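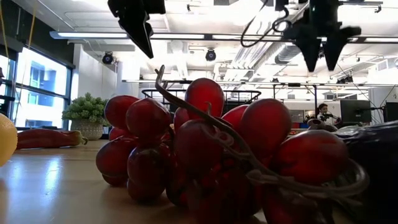
Red grapes (artificial) on a light wood tabletop

Drakier Night Guard, custom fit, upper or lower

I ground my teeth for years before I did anything about it. I had the sore jaw in the morning, the little headache over one ear, and a chipped corner on a front tooth that I blamed on a pretzel. My dentist at the time just told me to "try to relax," so I bought one of those boil-it-yourself guards from the drugstore and spat it out in my sleep every single night. It was bulky and it made me drool. If you've had one, you know!

So when I started selling dental gear, the first thing I wanted on the site was a night guard I'd wear myself. The Drakier is the one. I've been in the same upper guard since I opened the shop, and I only take it out of rotation to clean it.

What you get
Impression kit with two trays and enough putty for a couple of redos
Prepaid mailer to the lab
Your finished guard
Vented hard case
A small tub of Proditz cleaning tablets

How it works
Order, wait for the kit, mix the putty, bite down and hold still for 5 minutes. Set a timer, and don't talk to the dog. Let me know if the impression looks smeary or has a hole where a tooth should be. Email me a picture before you mail it back and I'll tell you whether it's good to go. Olumide Ajayi runs the bench at the lab, and he's picky about the back molars in particular (he has sent mine back, twice). From the day he gets a usable impression, figure on roughly 6 business days until the guard ships.

Which thickness?
There are three. Thin is for people who clench but don't grind much, and it's the easiest to get used to. Medium is what I wear and what most people end up ordering. Thick is for heavy grinders, the ones whose partners can hear them from the hall. It has a soft layer against the teeth and a hard layer on the biting side, and yes, you will notice it for the first week or so. 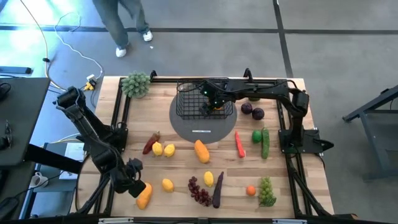
If you're stuck between two, go with the thinner one. We'll remake it in a different thickness for the cost of shipping as long as you ask within the first month, and we keep your model on the shelf, so there's no second round with the putty. A replacement later on is cheaper too, for the same reason.

Cleaning
Rinse it in cool water as soon as it comes out of your mouth, and brush it with a soft brush and plain dish soap. Skip the toothpaste — it scratches the surface and then the scratches hold on to smells. Use a Proditz tablet once or twice a week. No hot water, ever. I warped a perfectly good Diltum guard that way, and it never sat right again.

Who should check with a dentist first
Anyone with braces, loose teeth, a partial, or a jaw that locks or clicks painfully. Same goes if you've got a crown or filling planned, because the guard is made to the teeth you have now and probably won't fit afterward. Get the work done, then order. A guard protects your teeth from each other. It won't fix a sore tooth, and it isn't a treatment for sleep apnea.

Questions about fit go to Nélida Domínguez, who answers the shop inbox and is way faster than I am. Put your order number in the subject line.

Item number: 376
Colors: clear only
Also fits: Daza travel case (sold separately)
Page updated December 21, 2022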